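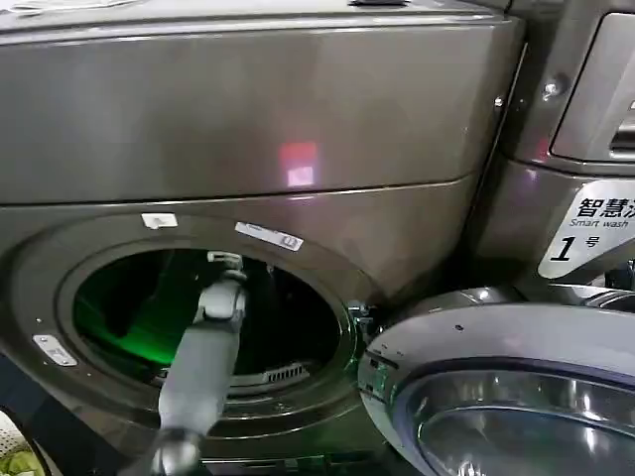
Flomine for council service requests: a review

September
By the Public Services Software desk
Reading time: 4 minutes

Flomine is a forms and case-routing tool sold to councils and other small public bodies. A resident fills in a form, Flomine checks it, opens a case and sends it to the right team. It is made by Kuipers, which also sells a payments module that we did not test. We used version 2 with the customer services team at Tinlow district council, where it replaced an older product, Trekura, for bulky waste, missed bins, parking permits and changes of address.

Setup

Flomine is hosted by the supplier and runs in a browser. Staff sign in through the council's existing accounts. Connecting the directory took a morning, most of it spent on group names that had drifted out of step with the organisation chart. The address lookup was slower to arrange. Flomine expects a nightly file from the council's property register and rejects the whole file if one row is badly formed. The error message gives the row number but not the field. Trekura skipped the bad row and carried on, which caused its own problems, though the address search at least stayed up to date.

Building forms

The form editor is the best part of the product. Questions are added from a side panel, and branching is shown as an indented outline. A staff member with no programming background rebuilt the bulky waste form in an afternoon, including the rules on which items need two people to lift and which carry a separate charge. Changes are held as drafts until a second user approves them. Earlier versions can be restored, and the log records who changed what.

There is a limit of 20 branches on a single form. The parking permit form exceeded it and had to be split, with a holding page between the two halves. Kuipers describes the limit as a safeguard on loading times. It should be stated in the sales material, where we could not find it.

Help text under a question is capped at 450 characters, including spaces. That is enough for most purposes and discourages the pasting in of policy documents.

Routing and casework

Routing rules are read from top to bottom and the first match wins. This is easy to follow and easy to get wrong. A general rule placed above a specific one will quietly take its cases, and Flomine gives no warning. The test mode helps: it runs a sample submission and shows which rule caught it. We would like it to run a batch.

Caseworkers see a plain list with filters for team, age and status. Keyboard shortcuts work throughout. Notes and messages to the resident sit in separate tabs with different background colours, a sensible precaution against sending one as the other. Attachments open in the same window, and closing one returns you to the top of the list, losing your place. On a long queue this becomes tiresome within the hour.

Duplicate detection compares address, request type and date. It worked well on missed bins, where several people in a block of flats may report the same thing. On address changes it was too eager, and treated members of one household as repeats. The threshold can be altered per form, but only by a support request.

Accessibility

Public forms work with a keyboard alone and were read in a sensible order by the screen reader we used. Error summaries appear at the top of the page and link to the question concerned. The staff side is weaker. The rule editor relies on dragging, and the alternative, a pair of small arrow buttons, moves a rule by one place per click.

Reporting and export

The standard reports cover volumes, time to first reply and time to close. Anything else means exporting to a spreadsheet. Exports include the full case history and use readable column headings. Any council worried about being tied to a supplier should look closely at this area, and Flomine does it properly. Getting data out of Trekura had required paid help.

Cost

Tinlow's quote put the annual charge at just over £900 for each service area, with no charge per user. Hosting is included. Training is extra, and we did not think it was needed for anyone who had used a form builder before. The price is fixed for the length of the contract.

Assessment

Flomine suits a council with simple, high-volume requests and staff who are willing to maintain their own forms. It is less suited to licensing or planning, where the branch limit will be reached quickly. Before signing, ask for the address file specification, run a month of real property data through it, and get the supplier's position on duplicate thresholds in writing. Bodies already on Trekura should allow time to rewrite their routing rules by hand, as the import tool brings across form questions only.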